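Effect of Throw Spacing on the Holding Strength of Simple Running Closures

Course project report, Materials in Medicine
Pylyp Kostiuk
Submitted 2024-11-14

1. Background

Closing a wound with a continuous thread spreads the load over many passes, and the result depends on how far apart those passes are placed. Wide spacing is faster but leaves gaps between throws. Close spacing holds the edges together but puts more holes in the material, and each hole is a place where a tear can start. Course texts give a rule of thumb that the distance between throws should match the distance from the edge, but they rarely show test data for it.

This project measured the load at which a closed cut reopened, for three spacings, in a synthetic skin pad. No animal or human tissue was used in our tests.

2. Materials

The pads were Katona two-layer silicone, supplied in one lot. The thread was a size 3-0 monofilament from the teaching stock. Pull tests were run on the Flalten bench frame in the Prilidholm building, with the pad held in flat grips lined with fine sandpaper. The frame was fitted with the small load cell and zeroed before each sample.

A total of 273 samples were closed and pulled. Samples with visible flaws in the silicone were set aside before closing and are not part of that total.

3. Method

Each pad was cut to the same outline with a steel template. A straight cut was made through the upper layer only. The cut was closed with a simple running stitch at 3 mm, 5 mm or 8 mm spacing, with the distance from the edge fixed at 5 mm. Both ends were tied with a square knot and one extra throw.

The pad was then pulled at a constant rate at right angles to the cut. The test was stopped when the edges had separated by 2 mm at any point - this was taken as reopening, even if the thread was still whole.

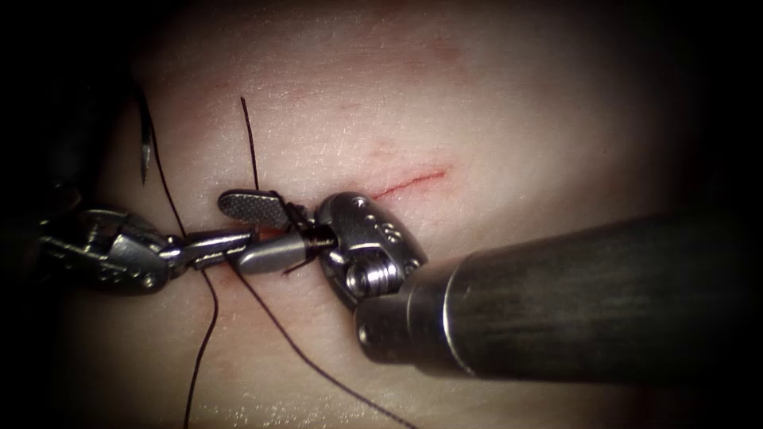 Why was the thread not pulled until it broke?
A closure has failed in practice well before the thread parts. Once the edges separate, the wound is open, so gap width was the more useful end point. Thread strength is also a property of the thread alone and would say little about spacing.

4. Results

The 5 mm group carried the highest mean load before reopening. The 8 mm group opened first between throws, near the middle of the cut, and the thread and holes were mostly undamaged. The 3 mm group failed in a different way - the silicone tore from hole to hole along one side, and the tear then ran quickly toward the knot.

Knot slip occurred in a few early samples. These were kept in the data and marked in the log.

5. Limits

Silicone does not swell, heal or hold moisture, and its tear behavior differs from that of skin. The loads reported should be compared only with each other. All closures were made by one person, and skill improved during the work. The order of spacings was mixed to reduce this effect, but it was not removed.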